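2023-03-12

A casa leiloeira Himer abriu as inscrições para a sua próxima venda de notas e moedas, marcada para dezembro. O catálogo reúne 700 lotes, com predomínio do papel-moeda europeu do século XX, e inclui uma secção de provas e espécimes da coleção Abeysekara, que vai à praça pela primeira vez.

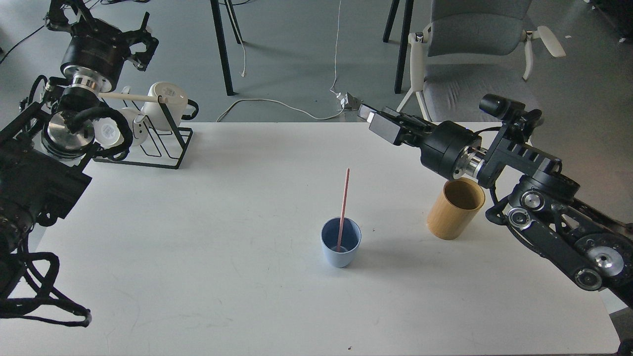

As notas da coleção serão vendidas uma a uma, sem agrupamento por país. A maior parte está classificada entre MBC e Soberba. Os exemplares lavados ou prensados vêm assinalados na ficha do lote, tal como os restauros, os furos de alfinete e as margens aparadas. O lance mínimo é de 5 euros nos lotes correntes e de 100 euros nos espécimes.

A classificação ficou a cargo do gabinete Cavex, que passou a descrever em separado o estado do papel e o das cores.

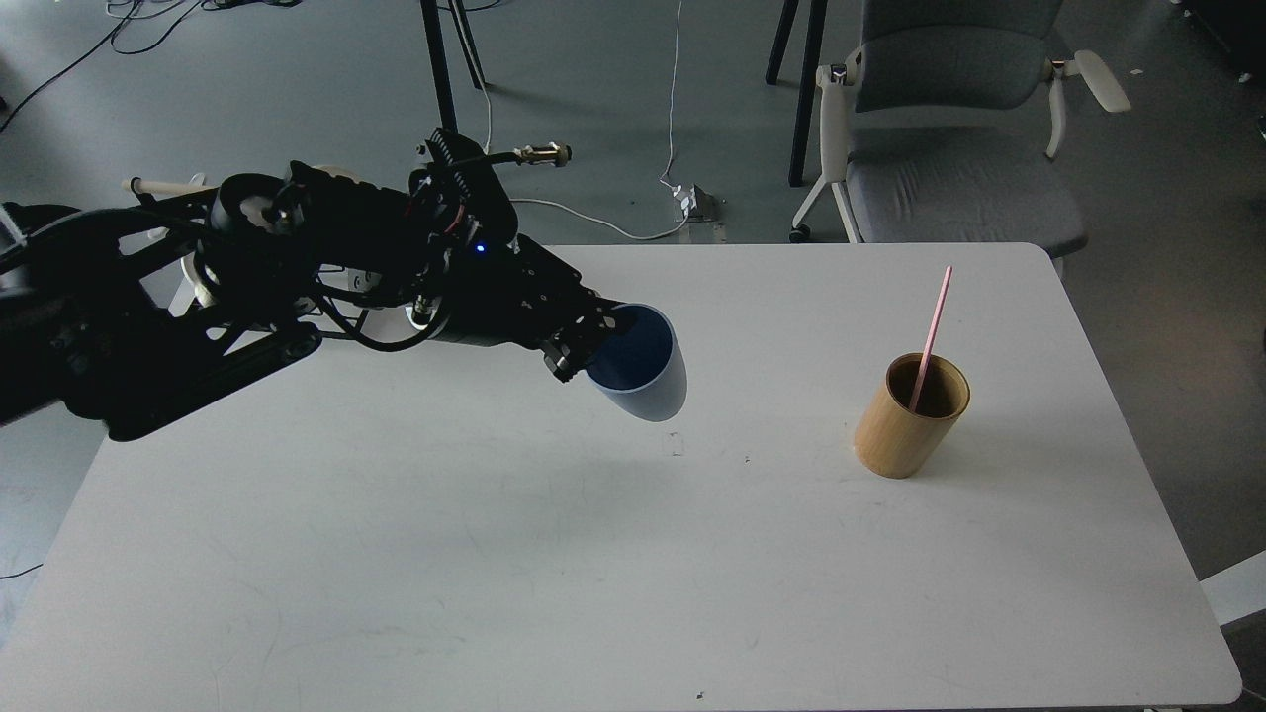
A Vultura considera a mudança útil para quem licita à distância, mas lembra que duas notas com a mesma nota final podem ter defeitos muito diferentes, e pede que a leiloeira publique o verso de todos os lotes, incluindo os de menor valor.

A Himer respondeu que o verso será publicado nos lotes com lance mínimo de 100 euros. Nos restantes, fica disponível a pedido, por correio eletrónico.

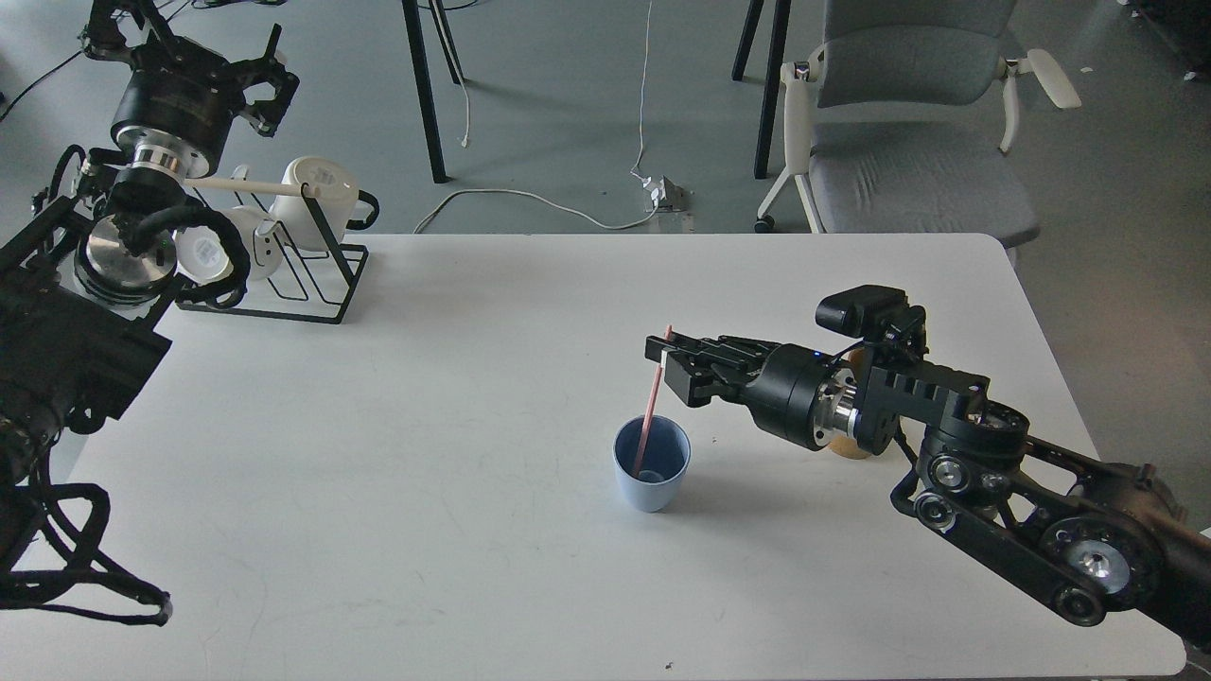
É possível ver as notas antes do leilão? As peças podem ser consultadas na sede da leiloeira, por marcação, nos 2 dias anteriores à venda.

As propostas por escrito são aceites até à véspera. Os portes e o seguro ficam por conta do comprador.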